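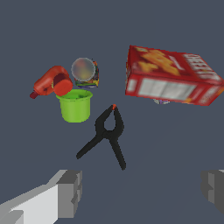
Retro hardware > Storage and drive replacements

Pranen SD floppy emulator for 16-bit home computers

Rev. 2 board, assembled and tested. In stock.

The Pranen replaces the internal floppy drive of your old machine with a small board that reads disk images from an SD card. There are plenty of boards like it. We held off stocking one for a long time because most of the ones we tried were sold on promises, and the promises came apart on the first disk with odd copy protection. This one is decent. It is not magic, and the maker's own leaflet oversells it in a few places, so please read the whole page before you order.

What it does

It plugs into the internal drive header and takes its power from the same lead the old drive used. You put disk images in a folder on the card, pick one with the two buttons, and the computer thinks a disk has been inserted. Writing back to the image works. Formatting a blank image works too, though it is slow and the display tells you nothing while it happens. Give it time before you reach for the power switch.

What the maker says, and what we think

"Works with all software." No. Yvette Lemieux went through 133 original titles on our shop machine in February, using images she trusts, and 10 of them would not start. Most of the failures were games with a long track or a timing check. If your favorite game is known to be fussy about drives, assume it will be fussy about this one.

"Faster than a real drive." Only when changing disks. The computer still reads at the speed it always did. Anybody who tells you a drive emulator makes loading twice as fast is either using a patched system ROM or guessing.

"Silent operation." True, unless you fit the optional clicker. Some people like the noise. We don't, and it comes unplugged.

"Protects your classic computer." We have no idea what this means. It's a floppy emulator. If your power supply is old and out of spec it will hurt the Pranen along with everything else, so have the supply checked first.

Firmware

The board ships with version 22. Updates go on the card as a single file and install at power-on while you hold both buttons. Iddrisu Essien does our bench testing and he would stay on 22 for now. The newer beta adds long file names but lost the saved position in the disk list on both boards he tried it on. The maker says a fix is coming. We'll change this page when we have it in our hands.

The config file is plain text. Leave it alone at first. If the list shows your images but the machine will not read them, the drive select setting is the usual culprit, and you can change it with the jumper next to the header without touching the file.

Fitting

You need a cross-head screwdriver and a bit of patience. The bracket in the bag is plastic and the holes are slightly tight. Don't force the screws. On some cases the buttons end up a little behind the eject slot, and you may want the Montoya extension, sold separately, which moves buttons and display to the outside on a short cable. Nothing needs to be cut or soldered. Keep the original drive. You'll want it to make images of your own disks, and a later buyer will ask for it.

In the bag: the board, plastic bracket, screws, clicker. SD card not included. We stopped bundling cards after a bad batch. Any small name-brand card formatted as FAT32 should do, and huge ones only make the list slow to scroll.

Pranen or Citis?

People ask. The Citis has a nicer screen and a rotary knob, and it costs a good deal more. Inside, as far as we can tell, it does the same job. It managed two of the titles the Pranen refused and failed on one the Pranen ran, so don't let a forum thread convince you it's in another class. If you swap disks all day, the knob may be worth the money to you.

Customer comments

Kwaku Ackah: Fitted in an evening. Display is dim, and hard to read by a window. Otherwise it does what it should.

Oranuch Kaewsai: I expected more from "rev. 2". Same bracket as the old one as far as I can see. Works fine with my music disks and saves properly.

Asanka Akanda: Mine needed the jumper moved. Would have been nice to have that on paper in the bag.

(We now put a slip in with the jumper settings.)

Returns

Send it back in working order with the bracket and clicker and we refund the price of the board. We don't take back boards with solder on them. Warranty repairs are handled by Clanunetti, and they are slow, so write to us first. Half the "dead" boards we see have a badly formatted card in them.

Page last changed 2025-07-13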